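Prekix Bench Kit for Two Arms
Sold by the Skatimlow shop. Page updated Oct 1, 2022.

Overview

The Prekix is a table frame for people putting up a pair of small robot arms in a garage, spare room or shared workshop. It gives you a stiff front beam to bolt both arms to, framing underneath, rails for the sides of the top, and brackets for three wall panels. You supply the arms, the tabletop and the panels.

We sell it as a kit because most customers already have a top they want to use. Kitchen offcuts work. So does a shelf, as long as it is flat and doesn't sag when you lean on it.

What's in the box

Front beam, drilled
Two arm mounting plates with bolts
Frame legs and cross members, cut to length
Side rails, left and right
Corner pieces for the wall panels
163 fasteners, bagged by step
Hose tie pack, white
Printed build sheet

Not included: arms, grippers, power supplies, hose, top, wall panels, computer.

Sizes

Beam length is 732 mm. The assembled frame comes apart again into pieces that fit in the back of a small hatchback, which matters if your workshop makes you clear out for open days. Ours does, every November.

Before you order

Check the bolt pattern on your arm base against the drawing in the downloads section. The standard plates fit the arms we use ourselves. For anything else, order the blank plate and drill it. Drill on a press if you can get to one. We have had two blanks come back with holes that wandered, and we can't replace those.

Building it

Plan on an afternoon with a second person. Put the frame together on the floor, loosely, and square it before tightening. The beam goes on next, then the top, then the side rails. Leave the wall panels for last or you will be reaching over them all day.

Mount the arms with power off and the joints parked. One person holds, the other bolts. Tighten the base bolts again after the first week of use.

Hose and cable runs

Most of the questions we get are about this part. Leave slack at every joint. Move the arm by hand through its full reach before you pull the ties tight, then do it again after.

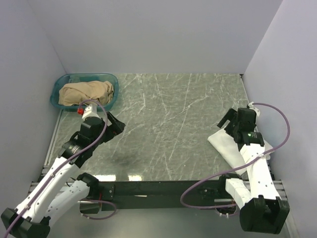

Ties go on the straight part of a link, never across a joint. Let the hose make a wide bend on its way to the base. If it pulls flat anywhere, add length. Thin wires should have their own path where there is room for one.

Plain walls are worth the trouble if you plan to use cameras. Pick a matte panel in a pale color. Glossy tops throw back the ceiling lights, so try yours with the lamps on before you fix it down.

Good first jobs are soft ones. Towels and cloths forgive a bad grip, and a light plastic basket won't hurt anything if it gets knocked.

Finishes and add-ons

Kiều: the taller wall bracket set, for deeper panels.
Stastutness: a leg brace pack for uneven floors. Recommended on old concrete.
Blank plate: sold singly, undrilled.

Stock and returns

Order code 2683. Kits ship in nearly 3 weeks. Returns are accepted on unbuilt kits with the fastener bags still sealed. Missing parts are sent out free; give us the step number printed on the bag.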